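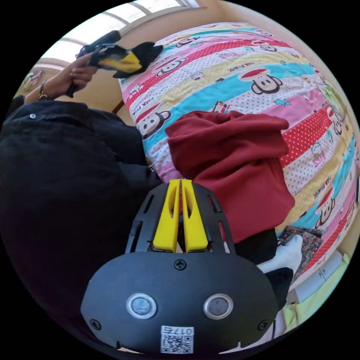 Monkey Quilt, Kids' Bedding

A bright quilt for a child's bed, with the monkey in the red cap repeated over the whole surface. Wide diagonal bands run across it in pink, light blue, pale yellow, white with small dots, and red with white polka dots. The name PAUL FRANK is printed in small letters along the bands.

Many parents write to us that the pattern is too lively for a small room. Our opinion is different — with plain walls and a plain pillowcase it looks very cheerful, and the bed feels dressed even when there are clothes on it.

Article number: 2207
Sold by: Hendmont, Vevville store and online
Condition: pre-owned, checked by Wiebke Hollmann
Price: 18

Care
Wash separately the first time. Close the washing machine only when the quilt has space to move. Dry it flat or over two lines, and shake it once in between.

Delivery
We send on the next working day. For pickup in Vevville, please bring the order number. Questions about size go to Akash Saxena at the bedding desk, mornings only — he will measure the quilt for you and write back.

See also: Jin pillowcase, article 1496. Osance fitted sheet, article 1365.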